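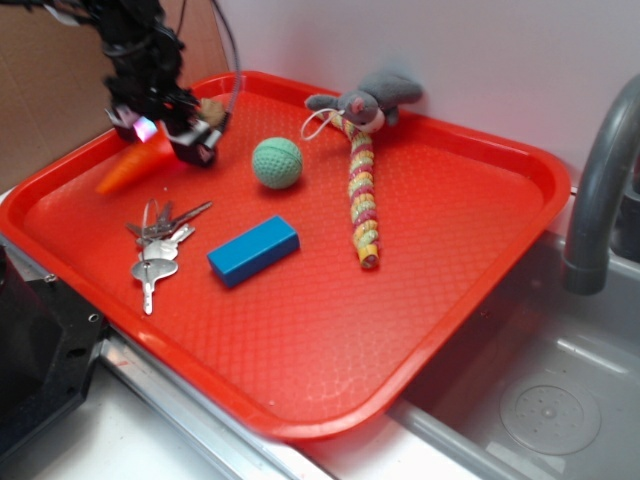 Red tray with the carrot, the green ball and the gray mouse. The tray is about the red-orange I'm chasing.

September, dye notebook, madder again

OK, second go at the madder, and I'm writing this while the pot cools so I don't do what I did last time and fill in the times from memory. (Tülin, if you're reading over the page: yes, I labeled the skeins. All of them. With the string tags, in pencil.)

What I'm after is an orangey red, bright and a bit loud, a plastic-picnic-tray sort of red. What I got in the last round was brick. A nice brick! Somebody would knit a perfectly good hat out of it. But the Itmont order says "warm red, not brown" and I've read that line enough times now to be annoyed by it.

Yarn is the Vosell wool, the two-ply, 11 skeins, all from the same bale as far as I can tell. It had more spinning oil in it than the last lot. I scoured it yesterday evening and the water went the color of weak tea with milk, and it smelled like a barn, so I did it over. The second water was nearly clear. I should have scoured the last batch over too and I'm fairly sure I didn't, which could be part of why the color sat unevenly near the ties. Also I tied those too tight. Loose figure eights this time, in cotton, and I can get a finger through every one.

Mordant: alum, plus cream of tartar, same recipe taped inside the cupboard door. I dissolved the alum in a jar of very hot water first, as opposed to tipping it in and hoping. Brought the bath up slowly, held it just under a simmer for an hour, then turned off the burner and left the wool in overnight. It had nearly 14 hours in there by the time I'd found my coffee and my apron. Too long? I don't think it matters. The wool felt fine, a tiny bit sticky, the way it does.

The madder. I've got the end of the old jar and a fresh bag from Klinhom, and they are not the same stuff at all. The old jar is chopped root, woody, kind of a dusty pink-brown. The Klinhom is ground much finer and it's redder to look at and it gets everywhere. I had it on my eyebrows. I decided on the Klinhom alone for this one and put the old jar back on the shelf for the brick people.

Soaked the madder overnight in a bucket with a lid. Poured off the first water this morning, which was a really dirty yellow, and I think that step is the big one. Last time I skipped it because I was in a hurry, and all of that yellow-brown went right into the pot along with the red. Kept the poured-off water in a lidded pail by the sink to try on some scrap. It may make a decent peach. It may make a decent nothing.

Chalk: yes. Our rainwater barrel is soft and madder seems to want it hard, so in went a spoon of chalk, stirred well. The bath changed while I stood there looking at it, from a tired orange to something with actual red in it. I said "oh!" out loud to an empty hallway.

Now the heat, which is where I really went wrong before. The Bevex burner has a dial that lies. I set it low, walked away, came back and the pot was steaming hard. So this time I clipped the thermometer to the rim and babysat. Warm enough that I could just about keep my hand against the outside of the pot, never hotter. Whenever the needle started creeping I slid the pot half off the ring and let it drift back down. It's boring. I had the radio on and re-sorted the button drawer, which did not need it.

6 hours in the bath altogether, counting the slow climb. I turned the skeins with the wooden rods every little while, top ones to the bottom, and worked the ties along so nothing sat in the same place. Somewhere in the middle I got impatient and pulled out a corner of one and squeezed it, and it was coral. Pretty, but pale. An hour later it had gone properly red. So the color really does keep building at that low temperature, it just won't be hurried, and I'd like future me to read this sentence before touching the dial.

Things that went wrong, for the record:

The filter bag split. I'd put the ground madder in the muslin bag so it wouldn't get in the wool, and the seam let go on one side. There are specks in maybe half the skeins. They rinse out mostly, and the rest should shake out when it's dry. Tülin says to sew the next one with a French seam, and she's right, and she also says she told me that in the spring, and she's right about that too.

One tag came off. I know which skein it is by elimination but I've put a knot in the end of it anyway.

I splashed the good notebook, which is why the page before this one is pink.

Let everything cool in the bath. I'm holding off on the rinse until it's down to room temperature, because the last thing I want is to shock it and end up with felt after all this. Then plain water until it runs clear, then a wash with the mild soap, then plain water again, and out on the rack in the shade on the north side. No spinning in the machine, it's got that rattle.

Quick side tests while the big pot was going. I did 2 little samples in jam jars sitting in the warm pan of water next to the stove. One had a pinch of washing soda added and it went toward raspberry, cooler and a little harsh. The other had a splash of vinegar and went straight to orange, much closer to marmalade than I expected. Neither is what Itmont wants but I love the orange. I'd do a whole cardigan of it. Samples are stapled inside the back cover, soda on the left, vinegar on the right, and please don't pull on them.

On the color itself, wet: it's good. It's really good. I held a skein up at the window and then under the tube light, and it's redder at the window and goes a bit orange under the tube, so whoever photographs it for the shop page needs to do it in daylight. I know wet wool lies. It'll dry a shade or so lighter and I'm trying not to get attached. But side by side with the brick from last time, also wetted so it's fair, you wouldn't think it came from the same plant.

There's plenty left in the pot, too. I'm going to save the bath and put some gray fleece through it for an exhaust, the coarse stuff that's been in the blue sack since forever. On gray it should come out a sort of faded rose. If anyone needs the big pot before then, ladle the bath into the lidded buckets and DON'T pour it down the sink. It's got a lot of good red in it still.

Questions I haven't answered:

Was it the soak, the chalk or the temperature? I changed all of them at once, which is terrible practice, I know. Tülin wants a proper set of small jars with one thing changed in each. Fine. I'll do it with scrap yarn when the order's out of the way.

Would the old chopped root come up this red if I treated it the same? My guess is it wouldn't, but I'd like to be wrong, there's a fair bit of it left.

Lightfastness. I've wound some on a card and covered half with foil, and it's going in the south window where the geranium was. Check it when we change the clocks.

To get: more alum, cotton tie, muslin, a lid that fits the medium pot. Ask Vosell whether the next bale is from the same flock. Write to Itmont tomorrow with a dry snippet and ask for a yes before I start on the rest.

Pot's still warm. Going to eat something and come back at four.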